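Leonor Loureiro
Thread, unrolled

1/ People keep asking how I cut my grocery waste so I'm going to write it all down once. It's a thread about food storage, mostly vegetables, in an ordinary rental kitchen with a bad fridge.

2/ Background. I live with one other adult. We cook at home most nights. Until last April we threw out something green every single week, usually cilantro, sometimes a whole head of lettuce.

3/ The first thing I did was stop buying for the week I wished I was having. I look at the calendar. If we're out two nights, I buy for five. That alone fixed maybe half of it.

4/ Second thing: I moved the vegetables out of the crisper drawers. The drawers now hold mustard, jam, hot sauce, and the beer. The vegetables are on the middle shelf at eye level. I know the drawers are supposed to be better for them. Mine are opaque and I forget what's in there.

5/ Someone will bring up humidity. Fair. I get around it with lidded containers and a dish towel folded in the bottom. The towel takes up the extra water and you swap it when it feels damp.

6/ Cilantro and parsley: trim the ends, stand them in a jar with an inch of water, loose bag over the top, in the fridge. Change the water when it gets cloudy. Basil goes in a jar too but stays on the counter. Cold turns it black.

7/ Scallions: same jar as the parsley. They keep growing a little. Cut from the top as you need them.

8/ Carrots: take the greens off as soon as you get home. Then submerge the carrots in a container of cold water with a lid. They stay crisp for a long time. Mine went 21 days once when I forgot a container at the back, and they were fine in soup.

9/ Celery: wrap it in foil, not tight. I was skeptical of this one because it sounded like something off a calendar. It works better than the plastic sleeve it comes in.

10/ Mushrooms: paper bag, top folded over. Don't wash them until you cook them. If they came in a tray with plastic wrap, take them out of it the same day.

11/ Potatoes and onions don't go together. I kept them in one basket for years and the potatoes sprouted constantly. Now the onions hang in a mesh bag by the back door and the potatoes are in a box in the hall closet — cool, dark, some air.

12/ Garlic goes on the counter in a bowl. I have nothing interesting to say about garlic.

13/ Tomatoes on the counter until they're ripe. If they're ripe and you can't eat them yet, the fridge is okay for a couple of days. Let them sit out before you eat them. I stopped arguing with my family about this.

14/ Salad greens. I wash them when I get home, spin them twice, and put them in the biggest container I own with a towel. The spinning matters more than anything else. Wet leaves rot. My spinner is a Stumus that I bought used and the lid sticks, but it spins.

15/ Question from Aksel Ragnarsson, who wanted to know about bread. Slice it, freeze it, toast from frozen. We keep 6 slices out and the rest goes straight in the freezer. I haven't thrown out bread since.

16/ The freezer is where I went wrong at first. I froze everything and labeled nothing, so there were bags of beige stuff in there that could have been stock or applesauce. Masking tape and a marker live on top of the fridge now. Name of the food and the month, that's all.

17/ Things that freeze well for us: cooked beans in their liquid, chopped onion, grated ginger, tomato paste in spoonfuls, the end of a can of coconut milk.

18/ Things that don't: cucumber, cooked potatoes in chunks, anything with a lot of mayonnaise. I tried all of them so you can skip it.

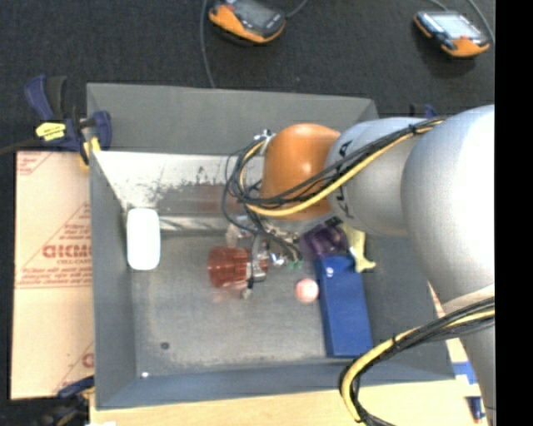
Last edited in April, 8:40 p.m.

19/ Leftovers. We have one shelf for them, the top one, and nothing else is allowed there. Whoever is hungry looks at that shelf first. If there are more than three containers on it, we don't cook that night.

20/ I use clear containers for this. The solid-colored ones look nicer but I had the same trouble with them as with the drawers. I gave mine to my sister and she keeps buttons in them.

21/ Apps. I tried two, Phromma and Civus. Both wanted me to enter every item when I got home from the store, and I kept that up for less than two weeks. A piece of paper on the fridge door does the job. I write down what needs eating soon and cross it off.

22/ Several people asked about those green produce bags. I used a pack of the Drostel ones. The lettuce in the bag and the lettuce in my towel container went limp on the same day, so I didn't buy more. Your kitchen may be different.

23/ Soup night. Whatever is on the paper list and not crossed off by the end of the week gets chopped and goes in a pot with an onion and some beans. Some of these soups are good. The one with radishes and half a cabbage was not, and we ate it anyway with a lot of cheese.

24/ Peels, stems and onion ends go in a bag in the freezer. When the bag is full I cover it with water in a pot, simmer it for an hour, and strain it. Leave out broccoli and cabbage — they make the whole thing smell.

25/ Replies are open if you have a vegetable I missed. I don't grow anything and I don't can, so please don't ask me about jars and botulism. For eggplant I've got nothing. I buy it the day I cook it.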